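Vurnora pushing results — FAQ

Same questions keep landing in the inbox so here are the answers in one place. Last edited 22 Jun 2018. Will fix typos when I get to it.

What is Vurnora?

A method for getting a robot arm to push things where you tell it, in plain typed English. "Move the red star next to the blue cube." That sort of thing. No grasping. One arm, one rod, a flat board, toy blocks.

Is it the same as Nerus?

No. Nerus was the older planner. It needed a target position for every block, typed in by hand. Vurnora takes the sentence and works out the pushes itself. We kept the Nerus safety limits and threw out the rest.

How much data did you train on?

3,709 pushing runs, all done by a person steering the arm. Labels written afterwards by somebody else, who only saw the recording. We tried having the same person do both and the labels got lazy — lots of "push it left."

Why blocks?

Cheap, bright, easy to name. Colors repeat and shapes repeat, so the model can't get away with learning only "green" or only "star." It has to use both words.

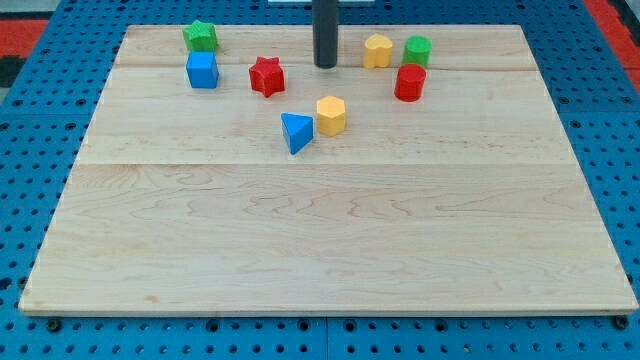

Shapes also push differently. A cylinder rolls off the side of the rod if you hit it off center. A cube turns. Stars catch on a point and spin, then you're chasing it. Most of our early failures were stars, and the fix was boring: shorter pushes, look again, push again. We re-plan after every 10 millimeters of travel now.

So how well does it work?

On sentences naming one block and one direction, very well. On "put X next to Y" it's decent. On anything with three blocks in it, poor. Full table is in the April report, please read that before quoting numbers from a talk slide.

What counts as a success?

Block ends up within 25 millimeters of the goal and nothing gets knocked over. Time limit is 27 seconds. We did not count near misses. Earlier draft did, that was a mistake and its been taken out.

Does it work on a different surface?

Partly. More friction is OK. Slippery is bad, pushes overshoot and the re-planning makes it wobble back and forth. Working on it.

Can I run it on my own arm?

If it runs the Grakix controller, yes, probably in an afternoon. Anything else you will need to write the motion layer yourself. We can't help with that, sorry — no time.

Is the data public?

The Quintero set is, labels included. The rest is waiting on paperwork. Don't ask when, I dont know either.

Comments (4)

pushbroom: does the 3,709 include the failed runs or only the good ones?

reply from page author: includes failed. they're flagged in the last column

mk_lathe: Got it going on a Grakix arm. Took two afternoons, not one. Calibration section needs more detail.

tinsel44: link to the April report is dead for me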